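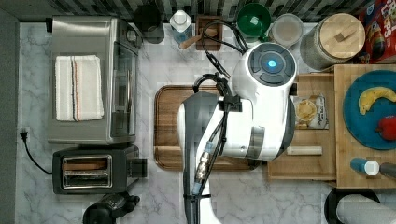
Passkey sign-in drops back to password on second laptop

Status: open, waiting on vendor

Opened by Ornella De Luca, February

Signing in to Levatia with the phone as a passkey works on my main laptop. On the other one, same browser version, same account, the QR code comes up, I scan it, the phone says "Connecting", and then the page asks for my password as if I'd never scanned anything. No error code. The Steser help page says this "may be a temporary issue." It has been temporary since January.

What I tried

1. Turned Bluetooth off and on, on both devices. No change, and I didn't expect one.

2. Removed the phone from the list of paired devices. The help page claims pairing isn't needed at all, so I don't see why it tells you to do this. No change.

3. Ran the sign-in 8 times in a row. Worked twice. Support called that "intermittent connectivity." The phone was sitting next to the keyboard.

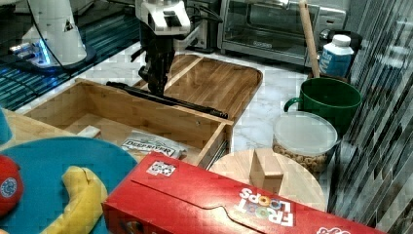 4. Turned off the Mamix VPN on the laptop. Worked four times out of six. Better, but I wouldn't call it fixed.

Reply from Rostam Heydari, 4:10 pm

Bluetooth only proves the phone is nearby. The rest goes through a relay server over the internet, so the VPN is a fair suspect. Please send the browser's device log with the VPN on and again with it off.

Reply from Ornella De Luca

Both attached. The failed run shows the Bluetooth advert being received, then almost 200 lines of the relay connection retrying. If it's the VPN, why did two of the six fail with it off?

Reply from Rostam Heydari

Can't explain those two yet. Passing both logs to Steser. Leaving this open.

3 comments | 2 shares

Related tickets
Security key not seen after sleep
QR code expires before phone camera opens
Levatia asks for passkey twice
Mamix VPN blocks local printer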